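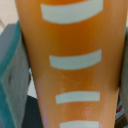 Did the Drenbridge summer basketball league spend the grant on what it said it would?

Mostly. The rims, the referees and the gym rental came in as budgeted, and the scoreboard did not come in at all.

Progress report to the Zendstead Fund, 15/08/2021
Submitted by Covadonga Carretero, league coordinator

Games. All July games were played except the one between Bandel and Salcedo, which was stopped in the third quarter when both teams ran out of players who hadn't fouled out. We have scheduled a replay. Marcelino Ibarra, who refereed, has asked to be busy that night.

Court. The 4 new rims are up. Players report that they are unforgiving, a complaint I have also heard about the old rims, the backboards and Marcelino.

Coaching. Mutua Mwakalinga ran 3 clinics on the pick and roll. Attendance was good. Evidence of the pick and roll in league play is still thin, though Bandel's big men now set very sincere screens, often on their own point guard. Mutua would like more clinics. So would I.

Money. We moved $600 from the awards line to ankle tape and ice. The scoreboard supplier wants another $1000 before shipping, a figure that appears nowhere in the quote you approved. Gonzalo Tejada is arguing with them by email and seems to be enjoying it. Until then we keep score on a flip chart, and both benches check our math out loud.

Staffing. Ingegerd Haugen has agreed to run the clock through the playoffs. Her timeouts last exactly as long as the rule book says, and several coaches have written to me about it.

Still to do: the replay, the playoffs, and a decision from you on the scoreboard money. I'd need that before the semifinals, as the flip chart is down to its last few sheets.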